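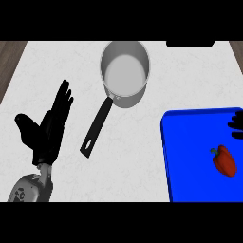 2020-01-02

My new year's resolution is to finish a letter. Just one! I found the box when we were putting the tree away, and inside it were all the letters my grandmother wrote me when I was at college, plus (this is the embarrassing part) four replies from me that never got mailed. One of them stops after "Dear Grandma, sorry this is late." That's the whole letter. I was nineteen and apparently very tired.

She wrote on anything. Real stationery when she had it, the backs of church bulletins when she didn't, and once on the inside of a flattened cracker box, which she mailed in a big brown envelope with too many stamps. Most of what she told me was about the weather and the neighbor's dog and what she'd had for lunch. I remember skimming them back then, looking for the good parts. Now the lunch is the good part. There's one where she describes a baked potato for half a page and I had to go sit down on the stairs.

So I've been writing letters again, or trying to. I started in the fall with my old roommate Meriem Morsy, who moved out to Arroyo three years ago and is one of those people who hates the phone even more than I do. We'd been trading little hearts on each other's pictures and calling it a friendship. I wrote her three pages at the kitchen counter one night, and I was so rusty that my hand cramped up before I got to the end of page one. She wrote back in green ink. Five pages! She'd been through a whole breakup and a whole new job that I knew nothing about, and I had "liked" things all the way through it.

A few things I've picked up, in case you want to try it too.

Don't catch up. That's what kills it. If you sit down thinking you have to cover everything since the wedding, you'll write one paragraph and go do laundry. Start with what happened today, or what you can hear out the window. The big news finds its way in around page two anyway.

Don't copy it over to make it neat. I used to do this, and it's how I ended up with a box of unmailed letters. Cross the word out and keep going. Meriem crosses out entire sentences and then draws an arrow to a new one in the margin, and I spend ages trying to read what's under the scribble.

Buy the stamps first. I got a roll of 100 in November, thinking it would last me until I was old, and having them in the drawer has made more difference than any pen. Speaking of pens, I did go a little overboard. I tried a Soltilitz fountain pen that a coworker swore by and it leaked on my good sweater, so I'm back to the cheap ballpoints from the bank. The paper I like is from a pad called Galine, cream colored, a bit rough, 40 sheets to the pad. It takes ballpoint just fine and it doesn't curl.

The other person on my list is Ignacio Montoya, my fourth grade teacher. I'd been meaning to write to him for, oh, a couple of decades. He's retired and lives up in Uker with his sister, and he answered within the week, in the same perfect slanted cursive he used to put on the board. He remembered my volcano. He also corrected my spelling of "occasionally," very kindly, in a P.S.

He says he still has every letter a student ever sent him, 157 of them, in two shoeboxes, and that he reads a few every January when it gets dark early. I can't stop thinking about that. I've got 2673 unread emails as I type this and I couldn't tell you what's in a single one.

Anyway, the letter I want to finish is the one that says "Dear Grandma, sorry this is late." She's been gone a long while and there's no place to send it, but I've got the same sheet out and there's plenty of room left on it. I think I'll tell her what I had for lunch. It was tomato soup and the heel of the bread, and I burned the roof of my mouth.

If you want a letter, leave me a comment and I'll get your address by email. I'm slow, but I do have stamps.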